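Last updated: 17/12/2018

We ran the laundry demo at the Ranadton open day twice this year, so I've written down how I set it up. Start with the washer - leave plenty of floor in front of it, and put the basket down low where the arm can reach in without bumping the door.

Next, teach the door positions by hand. I save 9 of them, and I go slowly near the rubber seal. Keep the fingers close to the rim and nudge the door along gently!

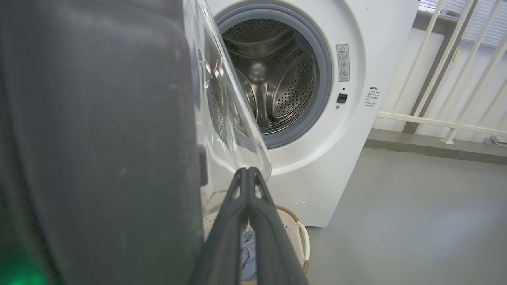
Once you're happy with the path, run it at low speed with the visitors' tape already up. Kids at Foltarstead crept right up to ours (can't blame them), so give yourself 2 metres of clearance. Pick bright clothes for the basket too - folks at the back like to follow a sock. Then reload, re-home the arm and go again.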